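Folding T-shirts on a mat -- tips from the laundry corner

I used to fold on the bed, then on the sofa arm, then on whatever was nearest, and I wondered why my drawers looked like a jumble sale. What changed everything was giving the job its own flat patch. Mine is a plain green mat, and I'm amazed how much quicker the pile goes down!

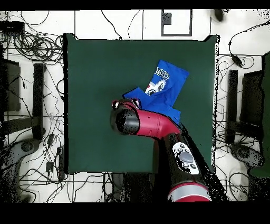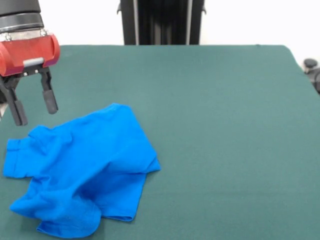 A bright blue T-shirt on the green, still bunched up and waiting to be folded.

Choosing a mat

Go for one plain colour, and pick one most of your clothes will stand out against. Dark green is brilliant for whites, blues and anything pale. Patterned mats look cheerful but you lose the hems against them, and the hems are what you line everything up with. It needs to be a bit wider than your biggest shirt with the sleeves out. I bought a Dromix first and it was lovely but too small for adult sizes, so it lives under the sewing machine now.

From crumpled to flat

Don't start pulling at the middle. Find the two shoulder seams, pinch one in each hand, lift the whole shirt clear of the mat and give it one good shake. Then lay it down hem first and let the rest follow, so the air comes out ahead of the fabric.

If you can't find the shoulders in the heap, look for a sleeve and follow its seam up. It works every time, even with children's tops that have come out of the machine in a knot.

Smooth with the side of your hand, from the collar down to the hem and then out along each sleeve. Fingertips just push little ridges about.

The fold

Shirt face down. Bring one side in to the middle of the back, sleeve folded back on itself, then do the same with the other side so you have a long strip. Fold the hem up to just short of the collar, then in half again -- or in thirds if you like them standing up in the drawer like files (I do, you can see everything at once!).

Printed shirts

Fold so the print ends up on the outside and as flat as you can get it. A hard crease across big lettering can crack it over time, so I move the fold an inch or so if it falls in a bad place. Always iron these inside out, and never on the mat unless the maker says it can take the heat.

How many at a time

I do batches of 6 and then put them away before starting the next lot. Stacks taller than that lean, and then they slide, and then you're folding them again.

Keeping the mat nice

Wipe it with a damp cloth every week or two, as fluff clings to it something dreadful. A lint roller is good for pet hair. Store it flat or rolled loosely -- mine was folded in a cupboard all through March and took 4 days under a pile of books to settle down again.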